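4 Recording Insertion Episodes

4.1 Purpose of this section

This section sets out the procedure for recording insertion episodes with the Onus wrist camera package. It applies to all stations that contribute to the Rillow study, in which a policy trained on wrist views alone is compared with one trained on wrist and overhead views together. Operators should have completed Section 3 (Calibration) before beginning.

The procedure was revised on May 14, 2022, following the review by Veerle Jacobs and Bart Dekker. Episodes recorded under the earlier procedure remain valid for pretraining but must not be used in the evaluation set.

4.2 Before you begin

Confirm the following at the station:

1. The arm is powered, homed, and free of fault messages.
2. The emergency stop has been tested during the current shift.
3. The wrist camera lens is clean and its exposure is locked to the value stored in the station profile.
4. The board and parts listed on the task card are inside the enclosure.
5. The recording disk has enough free space for a full block. One block is 32 episodes.

CAUTION: Do not reach into the enclosure while the arm is enabled. Set the controller to Hold and wait for the status line to read HELD before moving a part or the board by hand.

4.3 Placing the board

1. Set the controller to Hold.
2. Place the board flat on the work surface, inside the reach limits shown on the station map.
3. Turn the board to the angle given by the task card. Angles are drawn at random for each block, and operators must not choose their own.
4. Check that the board lies flat and does not rock.
5. Place the distractor part, if the card calls for one, beside the board. It must not cover any opening.
6. Select Register Board and accept the pose when the outline on the monitor agrees with the board edges.

Note: The board is not clamped. Small shifts during contact are part of the task and are kept in the data. If the board moves so far that an opening leaves the reach limits, end the episode and mark it BOARD LOST.

4.4 Grasping the part

1. Release Hold and select Teleoperate.
2. Bring the open fingers to either side of the part's upper block. The fingers should close on the block and not on the legs, which bend under load and give a false width reading.
3. Close the gripper at the force setting on the task card.
4. Raise the part clear of the work surface and pause until the grasp indicator is steady.

Parts with faceted blocks can be held in more than one way. The Rillow study makes use of this: the policy must judge from the wrist view how the part sits in the fingers and correct for it before contact. Operators should therefore accept any firm grasp, including one that leaves the part slightly turned. Regrasp only if the part slips.

4.5 Approach and pre-contact pause

1. Move the part over the board at the travel height.
2. Lower the part until the tips of the legs are just above the board surface.
3. Stop. Press Mark to write the pre-contact label into the episode file.
4. Hold this position until the tone sounds. 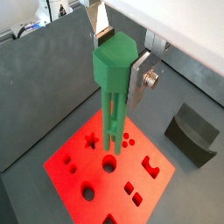
The label is used twice in later processing. It divides each episode into an approach phase and a contact phase, which are scored separately, and it supplies the still view from which the offset estimator is trained. An episode without a label cannot be repaired afterward and will be dropped by the import script.

CAUTION: Do not press Mark while the arm is moving. Motion blur at this point has been the most common cause of rejected data. If Mark is pressed too soon, raise the part, return to step 2, and press Mark again. The script keeps only the last label.

4.6 Contact and release

1. Lower the part slowly toward the target opening named on the task card.
2. If the part meets resistance, stop the downward motion and search sideways in small steps. Do not increase the downward force.
3. When the part is seated, open the gripper and retract straight upward.
4. Press End and select an outcome: SEATED, PARTIAL, FAILED, or BOARD LOST.

Failed and partial attempts must be kept. The method depends on them — the contact model learns the force pattern of a near miss from the same operators who supply the successful attempts. A block made up only of seated outcomes will be returned to the station for review.

Note: The search in step 2 is limited to 70 seconds. The controller ends the episode automatically at that point and records it as FAILED.

4.7 Checking a block

At the end of each block, the operator replays 5 episodes selected by the software and confirms for each that:

1. the leg tips are visible in the wrist view when the label is written;
2. neither finger hides the target opening for the whole of the approach;
3. the recorded outcome agrees with the replay.

If any replay fails the check, the full block is to be reviewed by a second person before upload. At the Bonavis station this is Kenza Chraibi; at Prins, Liesbeth Nijs.

4.8 Remarks on results to date

Interim comparisons carried out in March found that the wrist-only policy was weaker than the two-view policy during long approaches, where the target opening was often out of view. Once the part had reached the pre-contact position, the difference between the two was too small to separate from variation between operators. The present procedure was written with this finding in mind, and the pause in 4.5 is longer than in the earlier version so that the still view is free of vibration.

Board angle had less effect than expected. Lighting had more. Stations should keep the enclosure lamp at the profile setting for the whole of a block, even where the surface of the board appears brighter on one side. Uneven lighting that stays the same is acceptable; lighting that changes between episodes is not.

Questions on the offset estimator should be sent to Vittoria Parisi. Faults in the recording software are to be reported through the station log, with the block number and the text of any error message.

Continue to Section 5, Upload and Import.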